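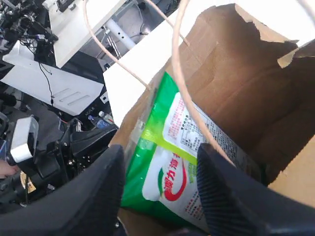

I went to the Hukley open day mostly for the free coffee, and I ended up staying until they started switching the lights off. Hukley is the robotics outfit in the old Uvon building, and once a year they let regular people wander through the lab and ask anything they like (I asked a lot). The bench with the biggest crowd was the packing one, where the whole job is getting groceries in and out of a cardboard box. It sounds dull! But stand there and watch two fat black fingers reach down on either side of a green and white plastic package, all shiny plastic and tiny red print, and you get weirdly invested. The box had a torn top edge and looked like it had been through a few moves already, and I liked it better for that.

Da-eun Bae runs the bench, and she was kind enough to talk to me with people leaning over both our shoulders. Her team calls the setup Wanis. Soft packages are the hard part, she said. A can is a can wherever you grab it, but a bag of food folds and slides, and the shine on the plastic can fool a camera into seeing an edge that isn't there. "My mom thinks I teach a robot to unpack her shopping," she told me. "She's pretty close."

They keep a tally on a whiteboard by the door, and when I walked in it said 2165 tries since March. Somebody had drawn a little sad face next to the bags of rice. I wanted to ask about the rice, but a kid in front of me got there first, and the answer was that the rice is heavy and goes all floppy in the middle. Fair enough.

My other favorite person of the day was Rakiya Danladi, who drove up from Baidoo, the warehouse company, to see if any of this could help her night crew. She has 700 shelves to worry about and was not there for the cute stuff. She asked how long a pick takes, what happens when the box gets bumped, and who fixes the fingers when they wear down. Da-eun answered the first two and laughed at the third, then held up her own hand.

Two of us got to try the controls before closing, and I was one of them. I squeezed far too hard. Rakiya went next and was much better at it, and she let me know it all the way to the parking lot.

Magazine > Features > Out and About

More from this section
A morning at the button factory
The bus museum opens its back shed
Learning to solder at forty-six
What the bakery's new oven can do

Posted 2025-08-02

Contact the editors | Copyright, all rights reserved | Back to top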